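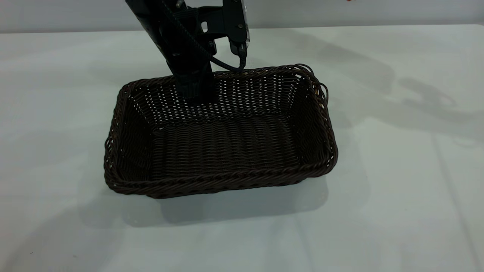 August, a little after nine at night

Up at six. Did the bread first so it could rise while I worked on the back room. I want that room finished before the end of the month, and I have been saying so since June.

The baskets were today's job. We have too many of them. They came from three different houses and none of them match, and most had turned into places to drop things. I put everything from them on the bed and sorted it there. Dead batteries, a roll of stamps, two phone chargers for phones we don't own, the warranty for the old washer, keys. I kept the keys. I don't know what they open.

The dark brown woven one is the one I like best, so it gets the good job. It will hold the mail and the checkbook and whatever else has to be dealt with that week. The rule is that it gets emptied once a week. I had the same rule last year with a shoebox and it lasted until Thanksgiving.

The others went like this. The round one with the broken handle is for yarn. The tall one went to the bathroom for towels. The two flat ones are going to Tiburcio Tapia, who wants them for his tomatoes. I called him around noon and he said he would come by when the heat let up. He came at five and stayed an hour. He says the road out past Grarkcombe is torn up again and it cost him twenty minutes. He brought a bag of peppers, more than I can use. I'll freeze half.

Under the papers I found Dad's receipt from the hardware store in Devunstead, dated 1972, for a door and two hinges. I think that is the back room door, the same one I was leaning against. I put the receipt in the envelope with the house papers. I also found the letter from Aunt Pilar that I thought had been lost in the move. Read it standing up and then sat down and read it again. I need to write to my cousin and tell her I have it.

Lunch was eggs and the end of the rice.

It got up to 102 in the afternoon according to the thermometer on the porch, which reads high. I closed the blinds on that side and did the drawers, which went faster than the baskets. Threw out one full bag. Wiped the shelves with vinegar and water. The bottom shelf has a soft spot near the wall and I should look at that before I put anything heavy on it.

The bread came out flat. I forgot it for too long in the bowl. It tastes all right toasted.

Paid the electric bill. Quezada sent the estimate for the gutters and it is 400 dollars more than last time for what looks like the same work. I'll call in the morning and ask what changed. If they won't come down I'll get another price.

Left to do in the back room: the closet, the curtain rod, the box of photographs. I'm leaving the photographs for a cooler day. Also need shelf paper, light bulbs, a washer for the hose, and stamps, no, I have stamps now.

My knees hurt from the floor. Going to read a little and turn the fan on.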